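Home Feed Threads About Search

Right, a thread. My sister asked me whether she should hold off buying a new mop because "the robots are nearly here". I've spent far too much of this year reading about the Justasero project over at Pruselside, so I have opinions!

First thing: an awful lot of chore practice happens in simulation these days. Wood floor, stone wall, a long pole running across the brickwork like a broom handle, and a white robot with two arms in the middle of it all.
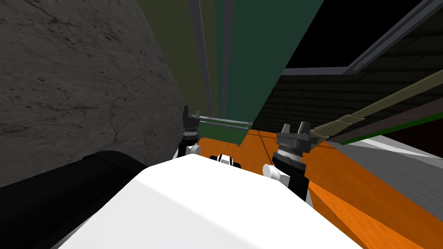

So can a machine do the sweeping-up in a normal house yet? Round flat vacuums manage open floor well enough, but a robot with arms that fetches a broom, uses it and puts it back is still a lab thing.

I used to think the arms were the hard bit. Then I watched my nephew learn to sweep and saw how much of it is knowing where the handle is, how far away, which way it'll swing when you grab it. He got it in an afternoon (and broke a lamp). A program might need 4,000 goes and still come in at a daft angle.

Same with shop-floor stuff. I did two years of shelf stacking in Wutodbridge and you never think about picking up a long flat thing. You just do it. From the gripper's side it's a big dark slab, a bit of green and two fingers that have to end up in the right spot.
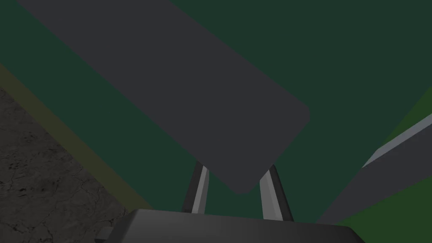
WHAT I'D TRUST ONE WITH TODAY

Moving the same box from the same place to the same other place, all day long. Lovely. Lifting 226 identical trays, go on then. Tidying my hall cupboard — absolutely not, I can barely do it myself.

The bit I find really gripping (sorry) is the approach. Fingers open, near the end of the block, not holding it. You or I would be done in a second and thinking about lunch. For a machine that little gap is most of the job, and getting it slightly wrong means a shove where you wanted a pinch.

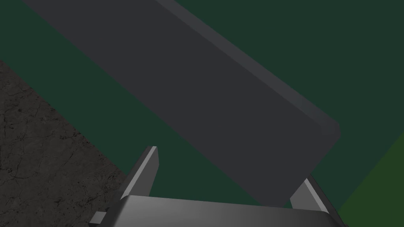 Pramila Dixit replied that I'm being too gloomy, and that her warehouse would happily take a slow robot over no night shift at all. Speed matters less than people think, she reckons, as long as it doesn't need rescuing every 10 minutes.

Fair point, and I'll give her that one. Slow is fine at 3 in the morning. Slow is less fine when there's soup on the kitchen floor and a dog heading for it.

Anyway I've told my sister to buy the mop. She's gone for a green one.

Contact | Copyright | Back to top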